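Why Do Some Shadows Have Soft Edges?
A Puvo page for young readers
Written by Napaporn Sangkhawat

Have you looked for shadows inside your home? Outside, on a sunny day, your shadow is dark and it has a clear shape. You can see your arms, your legs and even your hat. Inside a room, many shadows look different. They are gray and blurry, and it is hard to say where they begin.

A shadow is a place where less light arrives. Light travels in straight lines. When something stands in its way, the light can't bend around it like water, so the place behind stays darker.
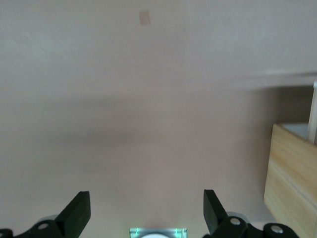 The edge of a shadow depends on the size of the light. A small, bright lamp makes a sharp edge. A big light, such as a wide window, makes a soft edge, and we can call it a blurry shadow. Look at the pale surface with the wooden box at its right side. A gray band goes across the middle, and you can't find a line where it starts. It becomes darker little by little and then lighter again. The small tan square near the top is different. Its color is darker than the surface, and it has a shape you could follow with your finger.

Why does a big light do this? Imagine you are an ant walking into a shadow. At first you can see the whole window. After a few steps, only a part of the window is visible to you, so less light reaches you. Then you see a smaller part. The light does not stop all at once. The soft part of the shadow has a name: penumbra. It comes from Latin words that mean "almost shadow."

Try it at home

You need a flashlight, a white sheet of paper and a wooden block.

Put the paper on a table and stand the block on it. Make the room a little dark. Hold the flashlight 20 inches away and look at the edge of the shadow. Now ask an adult to turn off the flashlight and open the curtains. Look at the edge again. Which one is softer?

You can also lift the block slowly from the paper. Watch what the edge of the shadow does when the block goes higher.

Words to remember

Shadow: a place where less light arrives.
Penumbra: the soft, lighter part of a shadow.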